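Day Visitors and Trail Wear at Kallico Canyon State Park
Student project report, Outdoor Recreation and Tourism
Ruben Vanhove
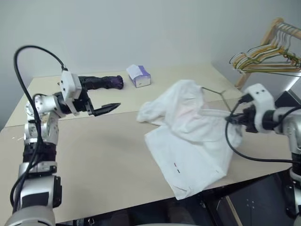 1. Background

Kallico Canyon is a small state park about an hour's drive from campus. It has one paved entrance road, a gravel overflow lot, a campground on the Cedus Creek side and two marked trails. The Rim Trail follows the canyon edge and ends at Kramer Overlook. The Creek Trail starts behind the campground and goes down to the old ford. Most travel pages mention only the overlook, and the park map at the entrance kiosk puts it in larger type than anything else.

I wanted to find out whether day visitors use the Creek Trail at all, and whether the difference shows on the ground. The park has talked about sending more people to the creek side to take pressure off the rim. I have not seen any written plan for this.

2. Method

I made four visits to the park in the fall, the last one in November. On each visit I stood at the trail junction near the parking lot for two hours, starting at 10 in the morning, and recorded which way each group went. A group was anyone who arrived together, including people alone. Campers were left out if they came from the campground path.

I also asked groups returning to the lot if they would answer a short set of questions. In total 60 groups agreed. The questions covered how they had heard about the park, which trail they took, how long they stayed and whether they knew about the other trail.

For trail wear, I measured the width of bare ground at 15 points on each trail, with the first point at the trailhead sign and the others at even spacing. I used a steel tape and measured from plant edge to plant edge. Two points on the Rim Trail were on bare rock, so I moved them to the nearest soil.

3. Results

Of the groups that answered, 30 had walked only the Rim Trail. The rest were split between the Creek Trail, both trails, and people who had stayed near the lot to eat or use the restrooms. Rim Trail groups mostly said they had come for the overlook. Several had stopped on the way to Nernevora and had not planned to visit the park before seeing the highway sign.

Many of the rim walkers did not know there was a second trail. The Creek Trail sign faces the campground, and from the parking lot you see the back of it. A few people had noticed the path but took it for a service track.

The Rim Trail was wider at nearly every point. The widest section was just before Kramer Overlook, where people step off the trail to go around a low wet spot. There were three side paths there that are not on the map. The Creek Trail was narrow for most of its length, except at the ford, where the bank is worn down on both sides.

4. Problems

It rained on my second visit and there were very few people. I kept that day in the data, but it probably makes the creek share look lower than it is -- the lower path gets muddy fast. I never counted on a Saturday afternoon, which the ranger at the kiosk told me is the busiest time.

Trail width also depends on soil and slope, so it is only a rough measure of use.

5. Recommendations

Turn the Creek Trail sign, or add a second one facing the lot. Print both trail names in the same size on the kiosk map. Put a short boardwalk or stepping stones at the wet spot before the overlook and close the side paths with brush.

The bank at the ford should be looked at before more visitors are sent that way. A repeat count in June would show whether summer visitors behave the same.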